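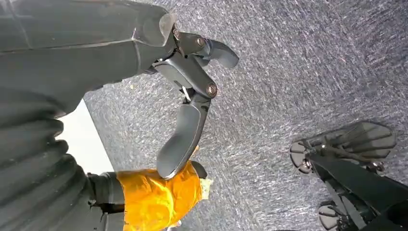
Orange-yellow fabric, crumpled. 20 June 2020

Onion skin dye, fixative trial, continued from the March pages.

Tarek is still sold on the Purnora fixative. The leaflet says one cold soak and the color is "locked for life." Whose life? I washed the March swatches again this morning with plain detergent and the rinse water from the Purnora set came out yellow, same as the set we did nothing to. The alum set gave off a little less. I would like to say a lot less, but I was hoping for that result, so I had Chelsea look at the jars without the labels. She put alum first and couldn't separate the other two.

Today's batch: 143 g cotton, all off the same bolt from Mansour, scoured last night. Skins simmered and strained before the cloth went in. Half the cloth alum first, half Purnora after, by the leaflet, 20 minutes, no shortcuts. Tarek can't say we skimped this time.
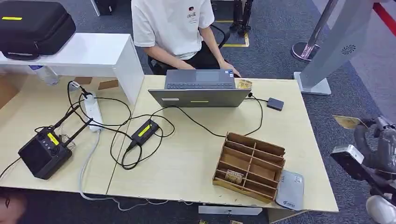
Washing

Hand wash at 95 F, same detergent, line dried indoors away from the window. In March we dried by the window and I don't trust those swatches for anything to do with light. Tamsin disagrees and wants them kept. Fine, they're in the blue folder, marked.

Also, the scouring. Tudor thinks the whole difference is down to how clean the cotton was to begin with and that alum gets credit it hasn't earned. Could be. We bought the March cotton as "ready to dye" and took the shop's word for it. A drop of water sat on top of that cloth for ages before it went in. On last night's it sank right away.

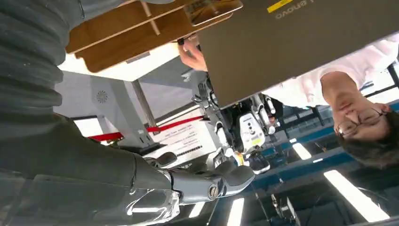 Does a vinegar soak set the color?
Every blog says so and I can't find one that shows an unsoaked piece next to it. In our March swatches the vinegar ones faded along with the rest and came out a bit paler to start with. I wouldn't bother with it on cotton.

Jad asked for salt to be tried too. Same objection, but it's cheap, so one swatch gets salt and then we drop the subject.

Weak points as they stand: one bolt of cloth, one pot, and all of us judging by eye. The gray scale card from Zulov was supposed to fix the last one. It came with a crease through the middle and two of the steps look identical to me under the bench lamp. 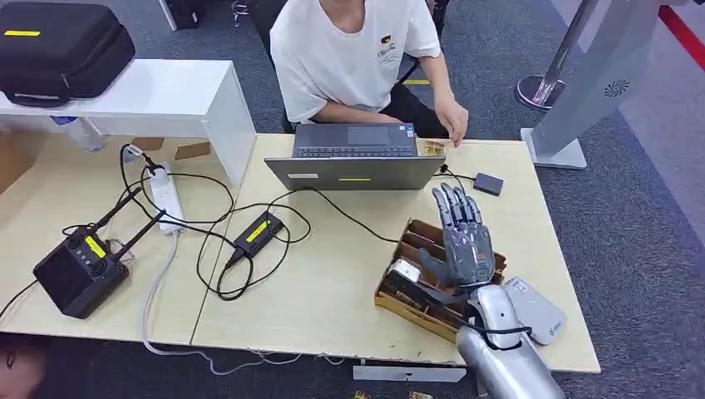
I've asked for a replacement card, and until it comes we compare wet to wet and dry to dry and write down who did the looking. Tarek wants to email Purnora with what we have. I'd hold off. They will ask about the cotton first, and for March we don't have an answer.

To do: wash 2 on the new batch Monday. Label the jars on the glass this time, the lids get swapped. Ask Tudor for his scouring notes.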